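Small Tables, Plain Plates
Setting a place at a desk that was built for cables

Last updated: 24th June

The office lunch has a furniture problem. Most work surfaces sold in the past decade were drawn for a screen, a keyboard and a bundle of wires, and the plate was never part of the drawing. People eat at them anyway. For this feature we looked at what happens when a single place setting is put on a surface of that kind, and which pieces of tableware suit it best.

The starting point is the top itself. A straight back edge can be pushed flush against a wall or a partition. A shaped edge cannot, or can only touch it in places, and the gaps left over are where forks and paper napkins go. Shaped tops remain popular with fit-out firms such as Villance, whose planners like the way a curve breaks up a long run of panels. For eating, the practical result is that depth varies along the table, and the plate should be placed where there is most of it.

Grommets are the second consideration. They are normally set near the back corners, which keeps them clear of the sitter's forearms but puts them where a cup is usually parked. A mug standing partly on a grommet cover will rock. Move it inboard, onto flat surface, and keep the handle turned outward on the side of the drinking hand. 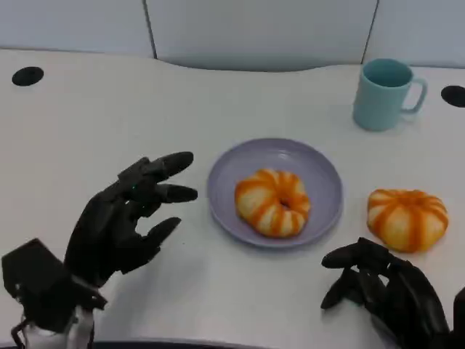

Color matters more on a white top than on wood or cloth. White shows crumbs and rings, and it also flattens white china until the rim is hard to find at a glance. A muted tint solves this at no cost. Lavender, gray-lilac and pale teal all separate cleanly from a white surface without competing with what is served on them. Orange is the strongest test, being far from lavender on the color wheel, and a striped orange piece on a pale purple plate can be read from across the room. Corrado Palumbo, who buys tableware for the contract supplier Drollico, keeps one lavender plate and one teal mug on his sample shelf for this purpose.

"Buyers ask for white by default," Palumbo says. "Then they put it on a white desk and ask why it looks like hospital equipment."

Drollico's current contract list runs to 147 pieces, of which 67 are plates or shallow bowls. Palumbo recommends that a small office begin with 3 items per person: one plate, one mug and one side dish, all stackable. Cutlery is bought separately. He advises against mixing more than two colors in one cupboard, on the grounds that replacements become difficult once a tint is withdrawn.

The rim deserves attention. A flat plate works on a dining table, where food is handled with two utensils and some care. At a desk, people tend to eat one-handed, and a slightly raised rim gives the food something to stop against. It should be low enough that fingers can reach over it without tilting the plate. The Valentini plate we tried has a rim of this type and a well broad enough to hold two pieces side by side with space between them. The comparable Futberg plate has a steeper wall. It contains sauce better but is harder to lift food from by hand.

Reach over the rim, in our view, is the measure that catalogs leave out. They give diameter and weight, and occasionally height. They do not say whether a piece near the middle can be picked up without the knuckles touching the edge, or how far a cup must stand from the plate before a hand working over one meets the other.

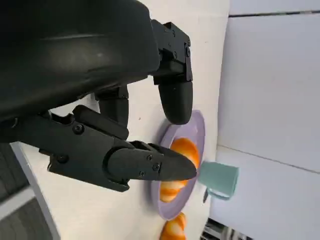 Cup spacing is easily checked. Set the plate down, put the mug behind it and to one side, then reach across the plate at the angle you would use when eating. If your fingertips arrive at the mug, move it back or farther out. On a shallow top there may be nowhere farther back to go, and the better answer is a smaller plate.

Play food is useful for this kind of trial, and several showrooms keep a box of it. It does not spoil or stain, and the ridged, rounded shapes – pumpkins in particular – behave on a plate much as a bread roll or a piece of fruit would. A ring is easier to pick up than a dome, as it offers an inner edge as well as an outer one. A dome with a flattened top will sit steadily on a bare surface but gives the fingers less to hold.

Finish is the last point. A soft sheen hides light scratching better than high gloss and cleans more readily than matte. Under overhead lighting it also produces less glare, a real benefit at a desk beside a pale partition. Drollico logged 623 returned plates last November, and Palumbo attributes most of them to surface marking on matte glazes. He has since cut the matte range – the side dishes are the only pieces left in it.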